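3 July 2026
Soft goods bench, knits, continued

The charcoal rib is here and I love it! Wedametti finally sent the proper bolt (the March one was the wrong shade, more of a brown, and we only used it for practice seams). This one is a real dark gray with a very fine stripe to the rib, and when you tip it toward the window the ribs pick up a little shine and then lose it again. It photographs flatter than it looks in the hand. Width off the roll is 126 cm between the selvages, so the Turnari layout fits without turning any of the pieces sideways, and that alone made my morning.

Pre-wash: cut a long strip off the end, 30 degrees, gentle, dried flat on the rack. Length came in a tiny bit, width didn't move that I could measure. The Virkanent sample we tried before this went wavy along both edges and never really settled, so I was ready for the same trouble and had the steamer out. Didn't need it. Pressed lightly from the back with a cloth over it. Do NOT press from the front, I did one corner that way and the ribs went flat and glossy. That corner is pinned to the page opposite as a warning.

Stretch test on the 10 cm square, across the rib: very generous, and it comes back. Along the rib there's much less give, as you'd expect. I pulled it and let it go over and over while waiting for the kettle and it still lies square against the ruler. Very pleased.

Raw edges curl toward the right side the moment you cut them. Annoying for pinning, but it gave me an idea for the cuff. If you leave extra length and let the fabric bunch, it rolls itself into a thick soft fold that holds its shape pretty well with no elastic at all. I'd been planning a folded band with a channel, and now I think the channel can go.
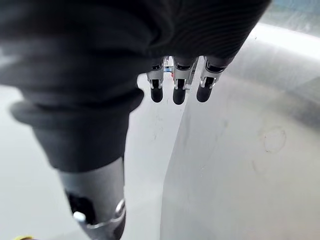 Cuff trials, then. First one was single layer with a raw edge, just rolled by hand. Looks great, and after a lot of tugging it had crept down unevenly on one side. Second one was the same roll with a few loose hand stitches hidden inside the fold, catching every so often and leaving slack between. Much better! The fold stays rounded and fat and the wrinkles above it look relaxed. Third was the folded band from the old pattern, for comparison. Neat, but it pinches, and it feels stiff next to everything else this fabric wants to do. I'm going with the second one unless somebody objects at the bench.

Needle notes: ballpoint, the finer size. The regular one snagged within the first few inches and left a ladder (swatch also pinned opposite). Thread is the Zeng dark gray, a touch bluer than the knit, and it disappears completely once the seam closes up. Narrow zigzag on the long seam, presser foot pressure backed right off. With the pressure where it was, the top layer got pushed ahead and I ended up with a lip at the end of the seam. Had to unpick it, and unpicking dark gray thread from dark gray rib is a job for daylight only. Borrow the lamp from the cutting table if you have to do it in the evening.

One thing still bothering me is lint. Every pale crumb in the building finds this fabric. I wiped down the table before cutting and it still came up speckled. Keep the cotton batting at the other end of the shelf, please, and use the roller before anything goes in a bag.

Left for next time:
Cut the remaining pieces, ribs running lengthwise on all of them.
Mark the wrong side with chalk, front and back look nearly the same.
Allow 2 cm extra at the cuff end for the roll.
Try the hidden stitches in the stretchy thread, might save me tying off each one.
Email Wedametti and ask them to hold another bolt from the same dye lot.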